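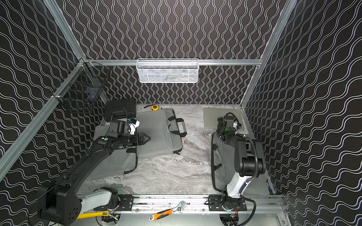
March, transfer room notebook: the Proltemitz tapes

Started on the Proltemitz talk show reels at last. I've wanted to get into this box since it came over from Ukitel, and reel 5 is the one everybody has been asking for, with both leads from Yammine on the same couch the week the gossip pages had them not speaking. They are very much speaking! They talk over each other for most of the second half, and the host can't get a word in.

Morning: baked reel 5 overnight in the small incubator, left it to cool in its box, then one slow wind end to end before playing anything. Light shedding on the guides. Cleaned heads and guides, played the first segment, cleaned again, carried on. Picture is good. Color drifts toward green whenever they cut to camera two, which is the studio's fault and not the tape's (the same drift is on reel 3). I left it alone in the master. Na-rae wants to try a correction for the viewing copy only, fine by me.

Sound took longer. There's a whistle at 800 Hz under the whole interview, and a rumble that comes and goes with the applause. First try was one wide notch, and it made the actress sound like she was on the phone. Went much narrower and did a second small cut an octave up. So much better! You can hear her bracelet on the arm of the couch now, and a little laugh before she answers the question about the wedding rumor. That laugh is missing from every clip I've heard of this interview. It changes the whole answer, to my ear. She's teasing him, and the magazines ran it as a denial.

Dropout at 14:20, half a line gone from the left channel. Right channel has it, quieter. Patched right into left for that stretch in the viewing copy, nothing patched in the master.

Sverre Sjögren came by after lunch with the program sheets from Surkthorpe. They list 149 episodes. Our log stops well short of that, so either the rest were wiped or they're filed under the sponsor's name, as happened with the variety specials. He's going to write to Ukitel again. He also spotted that the guest order on the sheet for reel 5 is wrong: the singer is down as opening the show and she plays last. I've penciled it in on our copy.

To do:
- reel 6 into the incubator tonight, same settings
- second pass on the applause rumble, try a gentle shelf before any more notches
- Na-rae Ki: captions for the couch segment, mark overlapping speech with both names
- ask Ukitel if the 500 series numbers on the spines are theirs
- order splicing tape, and more swabs

Later: played the finished segment for the whole room on the big speakers. Got a proper laugh at the bracelet bit. Reel 6 should have the singer's return visit on it, and I can't wait.

Transfer Room Notebook | Contact the workshop | Back to top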